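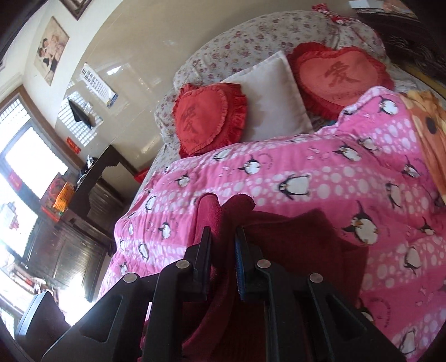
Kurora: con detectores a pilas de marcas distintas no se puede hacer lo que planteas, por muy bien que los coloques. Pon la consulta completa en el hilo y te contestamos con detalle.

Interconexión de detectores de humo en vivienda de dos plantas
Publicado por Brestanport, 2018-05-07

Copio aquí la consulta entera, como me piden. Vivienda unifamiliar de 2 plantas, con 3 dormitorios arriba y cocina abierta al salón abajo. Ahora mismo hay un detector óptico autónomo en el distribuidor de la planta superior y otro, de otro fabricante, al pie de la escalera. Ninguno de los dos tiene borna de interconexión ni módulo de radio.

El problema es la audibilidad. Con la puerta del dormitorio del fondo cerrada, el detector de abajo apenas se oye. He probado con el pulsador de test desde el salón y, dentro de la habitación, el sonido queda por debajo del ruido de un ventilador de techo en marcha. El de arriba sí se oye, pero si el fuego empieza en la cocina quiero que el aviso salte antes de que el humo suba por la escalera.

Dudas concretas:

¿Merece la pena tirar cable entre plantas o es suficiente con un sistema por radiofrecuencia?
¿Hay que poner un detector dentro de cada dormitorio o basta con el distribuidor?
¿Qué se instala en la cocina? El óptico que tuve allí se disparaba cada vez que se usaba la plancha y lo acabé retirando.

La instalación eléctrica se renovó en octubre y no queda tubo libre en el techo de la planta baja.

Respuestas

Kurora
Sin tubo libre, radio. El cable es más barato por unidad y no depende de emparejamientos, pero abrir regata en un techo recién terminado no compensa. Todos los equipos tienen que ser del mismo fabricante y de la misma gama, porque los protocolos no son compatibles entre sí. Los dos que tienes no te sirven para la red. Puedes dejarlos como refuerzo mientras no hayan caducado; la fecha de sustitución figura en la etiqueta de la base.

Dormitorios: el distribuidor cubre el caso de un fuego que viene de fuera de la habitación. No cubre un fuego que empieza dentro con la puerta cerrada (cargador, regleta, radiador portátil junto a la ropa de cama). Si se duerme con la puerta cerrada, detector óptico dentro, en el centro del techo o lo más cerca que permita la lámpara, y separado de la esquina entre pared y techo.

Cocina: detector térmico, nunca óptico. No responde al vapor ni al humo de cocinado. Es más lento con un fuego sin llama, así que no sustituye al óptico del salón. Siendo cocina abierta, coloca el térmico en la zona de fogones y el óptico en el extremo opuesto de la estancia, hacia la escalera.

Una vez emparejado todo, pulsa el test en cada equipo, uno por uno, y comprueba que suenan los demás con las puertas cerradas. Hay modelos que en modo test solo activan la sirena local si se suelta el botón pronto. Mira el manual antes de dar la red por mala.

Sibiya
yo tengo 2 de los baratos y llevan años sin dar guerra, uno arriba y otro abajo. Si duermes con la puerta abierta se oye todo. Lo de la radio me parece mucho gasto

Prirkex
Añado dos puntos a lo que dice Kurora.

El primero es la alimentación. En radiofrecuencia con batería sellada, la batería no se cambia: se cambia el detector entero al final de su vida útil. Si se mezclan equipos comprados en años diferentes, caducan en fechas diferentes y la red se queda coja sin que se note hasta que uno empieza a pitar. Apunta con rotulador la fecha de instalación en el lateral de cada uno.

El segundo es el forjado. El hormigón armado atenúa bastante la señal, y una escalera metálica no ayuda. Antes de atornillar las bases, presenta los equipos en su posición con cinta y haz la prueba de enlace. Si el de la cocina no llega al dormitorio del fondo, el del distribuidor puede actuar de repetidor, siempre que el modelo lo admita.

En cuanto a lo de la puerta abierta, no lo recomiendo. Una puerta cerrada retrasa la entrada de humo en la habitación, y ese margen es el que se necesita para salir o pedir ayuda.

Brestanport
Gracias. Voy a radio con todo de la misma gama. Haré la prueba de enlace antes de taladrar y pondré el resultado en este mismo hilo.

969 visitas · 40 usuarios siguen este tema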